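Nishad Workshop: progress report to the Grerkeo fund
23 April 2020
Prepared by Bhupendra Negi

Dear all,

You asked for a plain account of where the refurbishing work stands, with the bad news left in. There is some bad news, most of it to do with power supplies and one box of memory we should never have bought. There is also a great deal of good news, and I have enjoyed writing this more than I expected to!

Where we are

The grant pays for desktop computers to be taken in, stripped, tested, rebuilt and passed on to households and small training rooms that need a proper machine with a proper keyboard. We agreed on a target of 585 finished computers by the end of September. As of this week, 416 have left the building with a signed test sheet. That is ahead of the line on the chart we drew up together, and I'm very happy with it, although the machines still to come are the harder ones. We did the easy models first. Anyone would have.

The larger share of the finished machines are small office desktops, the kind that arrive ten at a time from one donor and are all alike. You learn one and you know them all. The rest are what we call the mixed shelf: towers of every size, built by all kinds of people, with cables tied up in all kinds of ways. These are slower, and they are the ones everybody on the benches wants to work on.

How the bench work goes now

Since the last report we have changed the order of the work. We used to open a tower, dust it, and try to start it as it stood. If it started, fine. If it didn't, we began swapping parts, and a person could lose a whole afternoon that way. Now every mixed tower gets taken back to the bare board first. Cards come out, memory comes out, the cooler and processor come out, and each part goes into a tray with the same number as the case. Parts are tested on their own before anything goes back.

It sounds like more work, and for the first two weeks it was. But the number of machines that came back to us from testing with a fault has dropped a lot, and people have stopped dreading the returns shelf. I should have made this change last year.

Graphics cards have turned out to be the nicest part of it. A good many of the towers we are given were put together for games or drawing work, and the card in them is often the best thing in the case. Under the old way we left it wherever we found it. Now we match cards to people. A training room that teaches video editing gets the stronger ones. Somebody who writes letters and does their accounts gets a board with built-in graphics wherever we have one, which means less heat and less noise in the living room, and one less thing to fail.

We check every card for swollen capacitors, a stiff fan and a bent bracket. The bracket matters more than people think. If it's even a little out of true, the card sits at an angle in the slot and the screen comes and goes, and you can waste an hour blaming the cable. (I have wasted that hour, more than once.)

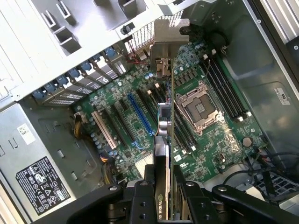
The other job that has taken real time is the processor sockets. The pins in the board-side kind are very fine and a single bent one can stop a machine from starting or, worse, let it start and then lose half its memory. We now look at each socket under the lamp with a magnifier before a processor goes near it, and a board that isn't going to be rebuilt the same day gets a plastic cover over the socket. We ran short of covers early on and had to ask around for more. We have plenty now.

Bent pins can sometimes be put right with a fine needle and a lot of patience. We have one person on the team with the hands for it, and I have watched her save boards I would have sent to scrap. She is teaching two of the others, on dead boards first, and I would like to keep some of those dead boards back for practice instead of sending them all for recycling.

Older boards and what to do with them

In the winter we talked about whether older boards were worth the bench time. My view has shifted. A board that still has the old PCI slots alongside the newer ones can look like a museum piece, and for a student taking classes online it probably isn't the right machine. But we had two requests this spring from small print shops that need exactly that old slot for a controller card they can't replace. Both were delighted. One of them sent us a box of oranges.

So we have set up a short shelf for older boards in good condition, with a written limit on how many we keep. When the shelf is full, something has to go before something new comes in. I know how these shelves grow if you let them.

Memory

I said there would be bad news. In February we bought a job lot of used memory through Driltix, going by a list that looked right. A good part of it was server memory that doesn't work in ordinary desktops, and the listing, when I went back to read it properly, did say so in the small type. The mistake was mine. Driltix were decent about it and took the unopened trays back, but we had already opened some, and we are out of pocket for those.

What we do now: no memory is ordered until a second person has read the listing. Every stick is run through a full overnight test before it goes on the good shelf. We have also started buying in matched pairs where the price allows, which has cleared up a puzzling set of faults on boards with four or more slots. Those boards can be fussy about which slots you fill first, and the markings printed beside them are tiny. We've made a set of cards, one for each common board, showing which slots to start with. They hang on a nail by each bench and they are already getting dirty, so I know they're being used.

Power supplies

This is our bottleneck. Cases come in with a tired supply or none at all, and prices have climbed. We won't send out a machine with a supply that has failed the load test, however well the rest of it runs, so there are finished towers sitting on the racks waiting for a single part. Nirau has offered us a batch at cost, and I think we should take it. The details are in the separate budget note, where you will find it as a move from the travel line, which we aren't using this spring for obvious reasons.

Working apart

Like everyone, we have had to rearrange ourselves. There are now never more than two people in the workshop at once, at benches on opposite sides of the room, and the shifts don't overlap. Trays are left to stand between shifts. Handovers are done on paper, clipped to the tray, and this has forced us all to write better notes. I used to get trays with a slip saying "odd noise." Now I get half a page, and the half page is usually right.

The testing desk has moved into people's homes where possible. A finished machine goes out in a carton with a checklist, gets run for two evenings, and comes back with a signature. Some of the checklists come back with remarks from children in the margins, and I've kept those.

Drop-offs from donors are on hold. We have enough on the racks to keep going well into the summer, so this hasn't hurt us yet.

What people are saying

The replies from households have been wonderful. A father wrote that his three kids had been taking turns on a phone for school and now have a schedule taped to the wall beside the computer. A retired bookkeeper told us she'd added a second screen on her own and wanted us to know it wasn't hard. A training room that had closed its doors is lending its machines out to students one by one, which was entirely their own idea.

We have also had complaints, and they've been useful. Several people found the welcome sheet confusing, especially the part about where to plug in the monitor. When a tower has a graphics card fitted, there are often two places the monitor cable will go, and only one gives you a picture. We now put a strip of tape over the one not to use. Calls on that subject have almost stopped.

Plans until September

The mixed shelf will take up most of the summer. I expect the pace to slow in May and pick up again once the supplies arrive. After that I'd like to write up the bench method properly, with the test sheets and the slot cards, so that other workshops can use it. Two have already asked, and I told them they could have it as soon as it's readable.

We also need a better magnifying lamp at the second bench. The old one has a loose arm — it sinks slowly toward the board while you work, and you end up chasing it with your chin. It is a small cost and I've put it in the budget note with the power supplies.

What I need from you

A yes or no on the Nirau batch, as soon as you can manage it, and your agreement to hold back a stack of dead boards for pin practice. The lamp can wait for the regular meeting if you would like to take it there.

The spreadsheet of finished machines, with case numbers and where each went, is in the shared folder. I update it on the last working day of each month. Call me at the workshop in the mornings if anything in it looks strange.

With thanks, and greetings from both benches,

Bhupendra Negi
Nishad Workshop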